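The arm at Tiltside has a name, Clalis, and a maintenance log that Siriporn Duangkaew keeps in pencil. "Ink is for people who are sure," she says.

She has looked after the cell since November. Most of her mornings go to the fingertips. Crisps and candy leave a film on the outside of their packaging that you would rather not think about, and a greasy fingertip loses a pouch at the worst moment. She wipes both tips with alcohol, checks them for nicks, and swaps them at 3000 picks whether they look tired or not. "They never look tired. Then one of them lets go of the peanuts."

Cables come next. A cable that rubs against a joint will fail, she says, and it will pick a Friday. She runs the arm through its full reach at low speed and watches the loops, with her coffee well out of range. The first Clollau clips she bought held for 8 days. She has kept one on her desk as a warning to other clips.

Then there is grip force. The old setting was 112 on the controller's scale, which opened a few bags early. She lowered it in small steps and tried each one on the slipperiest packets she could buy, eating the failures. "Quality control," she says. "I've gained weight for this company."
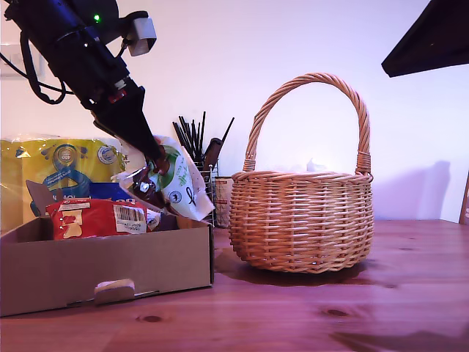

Li wrote in after reading a draft to say that force is the wrong knob to start with, and that anyone dropping pouches should slow the lift first and leave the grip alone. Duangkaew read this twice. "Fine," she said. "I'll try it Monday. In pencil."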